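Visit report: Ralwood blanket mill, Ellport
2018-08-16

The Ralwood mill takes outside visitors on one afternoon a month between June and the fall shutdown. Groups are capped at 20, and safety shoes are required past the office door. I went mainly to see the finishing department, which handles plush bedding for Ralwood's own label and for two contract customers, Caron and Zinent.

The tour was led by Didier Masson, the finishing supervisor. It follows the cloth in process order, starting at the knitting hall. Base fabric is warp knitted from polyester filament on machines running at 900 courses per minute. Ear protection is handed out at the door and conversation stops there. Masson had printed a one-page sheet covering what he would have said inside, which worked well enough. The sheet gives yarn count, stitch density and greige width for each of the current qualities. Heavier qualities are knitted with a longer pile loop and lose more width in finishing.

Greige cloth goes next to heat setting on a stenter frame. The cloth is held on pins along both edges and carried through heated chambers, and the overfeed at the entry decides how much it can relax lengthwise. Too little overfeed shows up later as a blanket that shortens in the wash. The exit end is checked for width at the start of every roll and again after any stop.

Printing is done before the pile is raised. The mill uses rotary screens, one per color, and florals are the hardest work on the schedule. A pink petal with three tones needs three screens in register, and any drift shows as a pale line at the edge of the leaf or flower. Plain borders are less sensitive to drift but show uneven color more readily, dark shades especially. Printed cloth is steamed to fix the dye, washed, and dried before it moves on.

Raising and shearing take up the longest room in the building. Wire-covered rollers pull the loops up into a nap, the nap is brushed in one direction, and a spiral blade cuts it level. The sequence is repeated until the pile reaches the target height. The print changes noticeably at this stage. Raised pile scatters light, so colors look softer than they did flat, and fine lines spread. The design office compensates by drawing outlines thinner and specifying stronger shades than the customer has approved on paper – a step that causes regular arguments over samples. 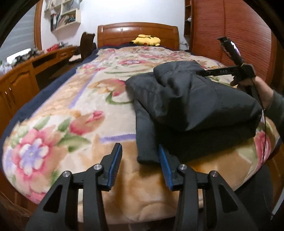 Emiliano Goicoechea runs the test room, the last stop. Routine tests are dimensional change after washing, color fastness to rubbing, and pile loss. For pile loss a specimen is rubbed against a standard cloth and weighed before and after. He keeps reference pieces from every accepted lot for 30 months in labeled drawers. Complaints are compared with the drawer piece first, and many of them come down to tumble drying at too high a setting, which mats the tips of the pile. His advice was a cool wash, low heat, and a shake while the blanket is still slightly damp.

Cutting and hemming were idle during our visit for a needle change, so I have no notes on line speed. The packing area was running. Blankets are folded pile inward and left to recover before bagging, and compression is limited for the heavier qualities.

Practical points. The tour took nearly 20 minutes longer than scheduled, most of it spent in the test room. Photography is allowed except at the screen store. The raising room is warm and there is fiber in the air, so anyone sensitive to dust should ask for a mask at the office. Parking is on the river side, through the second gate. The outlet shop sells seconds by weight and closes before the tour ends, so go there first.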